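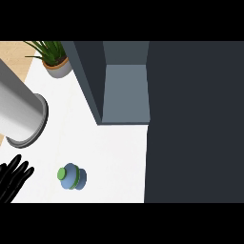 Spiky potted plant by a white surface, seen from above.

Ormsby Plant Swap – FAQ

Updated June 19, 2024. Same questions keep coming in so please read first, then email.

When is the next one?
Next swap is in the Sonemside hall, doors at 10. Spring one was in April, you missed it, sorry.

Do I have to bring a plant to get a plant?
Yes. One in, one out. Cuttings count if they have roots. A leaf in a sandwich bag doesn't count.

How many can I bring?
Up to 13 per person. More than that – email Samah first so we can find table space.

What does it cost?
Free for swappers. Table rental for small growers is $30, paid ahead, no refunds the week of.

Are pots included?
Usually. If you want your pot back, say so on the label. Otherwise it goes home with the plant.

What goes on the label?
Name of plant (common name fine), how much light, how often you water. Write "toxic to pets" if it is. Pencil or paint pen please, ballpoint washes off.

I have bugs. Can I still come?
You can. The plant can't. Check under the leaves the night before. Anything with mites, scale, or mealybugs gets turned away at the door and Doaa Nasr does the checking, no use arguing with her.

What about fungus gnats?
Let the soil dry out, put up sticky traps, bring it next time.

Can I bring outdoor stuff?
Perennials yes, veg starts yes. No mint in the ground-cover pile, we've had complaints. No running bamboo at all.

Is there parking?
Lot behind the hall, fills up fast. Overflow is on the street by Nuvov, not in thier loading bay.

Can I reserve a plant I saw on the list?
No. First come. The list is only there to give you an idea.

How do I get on the mailing list?
Sign-up sheet at the door or email us. There are 700 people on it now so replies are slow.

Lost something?
Trays and one blue watering can left from April. Ask Samah Tazi at the front desk. Anything not claimed gets donated to the Prornau garden after the next swap.

Who do I call day of?
Hall phone, extension 2417. Leave a mesage if no answer – we're probably carrying tables.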